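Combat Sports Studies, Unit 4: Building a Fight Card
Course handout, revised 27/12/2023
Prepared by Osvaldo Marinho and Tainá Trindade

14 shares | 3 comments

4.1 Purpose of this unit

Students who complete this unit should be able to read a proposed mixed martial arts card and judge whether the matchups are fair, whether the running order makes sense, and whether the event can finish within its scheduled hours. The unit follows the material on weight classes and precedes the material on judging criteria. Students are expected to have read the Unit 3 handout in full.

Throughout the unit we refer to a regional promotion, Dremura, whose June event is the basis of the written assignment. The event was held at the Halto hall, which seats 600 for combat sports. A larger venue changes many of the financial decisions but few of the sporting ones, and the assignment is limited to the latter.

4.2 The matchmaker's position

The matchmaker works between three parties whose interests differ. The promoter wants bouts that will sell. The managers want bouts their fighters can win, or at least lose without lasting damage to their standing. The commission or sanctioning body wants bouts that are reasonably even and medically safe, and it has the authority to refuse any pairing that is not.

A bout is first proposed verbally, then confirmed in a written bout agreement. The agreement states the contracted weight, the number and length of rounds, the purse, and any bonus. Students should note that a verbal acceptance has little practical value until the agreement is signed. In the Dremura case two pairings were announced on posters before signature, and both had to be changed.

4.3 Assessing a pairing

Win and loss records are the usual starting point, but they are a poor guide when read alone. A fighter with an unbeaten record may have faced only debutants. A fighter with several losses may have taken short-notice bouts against much stronger opposition. For each proposed pairing, the student should prepare a short written assessment covering the following:

- professional and amateur record, with the quality of opponents noted
- time since last bout, and the manner in which it ended
- any medical suspension in the previous year
- usual competing weight compared with the contracted weight
- style, including preferred range and wrestling or grappling background

The last item deserves care. Two fighters of equal ability may produce a very uneven bout if one has no answer to takedowns. Commissions do not generally refuse a pairing on style alone, but a matchmaker who ignores style will soon lose the trust of managers.
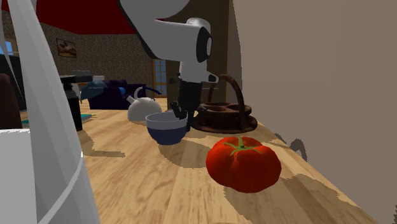 Weight also requires attention beyond the figure in the contract. A fighter moving down a class for the first time presents a risk to the card, and a replacement should be identified before the final week. Where a contracted weight is missed, the opponent may accept the bout at a catchweight, commonly in return for a share of the purse. The opponent is under no obligation to do so, and no pressure should be applied.

4.4 Running order

Cards are normally divided into a preliminary section and a main section. The opening bout should involve fighters who are likely to set an active pace, since the audience is still arriving and the broadcast crew is still settling. The bout directly before the main event should not be so long or so demanding that it leaves the crowd tired.

The Dremura card was planned with 13 bouts. This is a long evening for a hall of that size. Allowing for ring walks, introductions, medical checks and the reading of scorecards, a three-round bout that goes to a decision occupies about 2 segments of the printed timetable. Students should work through the timetable on the assumption that every bout goes the full distance, and then identify which bouts could be moved or removed if the event falls behind.

4.5 Late withdrawals

Withdrawals are routine. The most common causes are training injuries, illness, failed medical examinations and travel problems. A matchmaker is expected to keep a list of available fighters in each class whose medical documents are current. The replacement procedure is set out in the Araújo reading, which will be discussed in the seminar. Please bring a copy.

4.6 Written assignment

Using the Deveck case file, prepare a revised running order for the Dremura event and a written assessment of any 2 pairings. Assessments must cite the fighter records supplied in the file. Opinions drawn from fan forums or betting markets will not be accepted as evidence.

Work is to be submitted through the department office. Questions concerning the case file should be addressed to Tainá Trindade; questions concerning grading should be addressed to Osvaldo Marinho.

3 comments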